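The Cloth Drawer, and Other Places I Hide From Ironing

I own a frankly silly number of cloths. Tea towels, napkins, dusters, muslins from when the children were tiny, and a set of big white squares I bought at the Larkside market because the man was packing up and I felt sorry for him. They all live in one kitchen drawer, and until this spring the drawer didn't shut.

I'd always thought folding was something you were either born to or you weren't. My mother could turn a fitted sheet into a parcel while talking on the phone. I shove. So when Dulce Contreras asked me along to one of her folding mornings in Jernton, I said yes mainly for the cake (lemon, very good, two slices).

Dulce used to do the linen at a hotel with nearly 400 napkins on the go at any one time, and she has opinions. Her first one is that you need a clear table. I'd been folding on the sofa arm, on my knee, on top of the washing machine while it was spinning – no wonder it all came out like old lettuce.
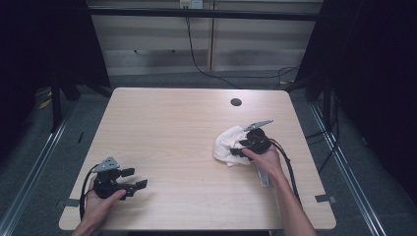
Her second opinion is that you start with the corners. Don't flap the thing about hoping it will sort itself out. Find one corner, slide along the hem to the next, and lay that edge down before you worry about the rest. Then smooth from the middle outwards with the side of your hand. I must have done the same square a dozen times before it stopped looking like a kite!

Thirds, by the way, are better than halves for a shallow drawer. Halves and halves again gives you a fat little cushion that springs open the minute you turn your back. Thirds one way, thirds the other, then stand them up on their ends like records in a shop. I can see every one of mine now, including a souvenir tea towel from Zamudio that I'd completely forgotten and have since been using daily.

The muslins I gave up on and put in the rag bag. The drawer shuts, though you do have to lean on it a bit on the left. Dulce is doing another morning on 20th June and it's fitted sheets this time, so I've told my mother, and she's coming to watch.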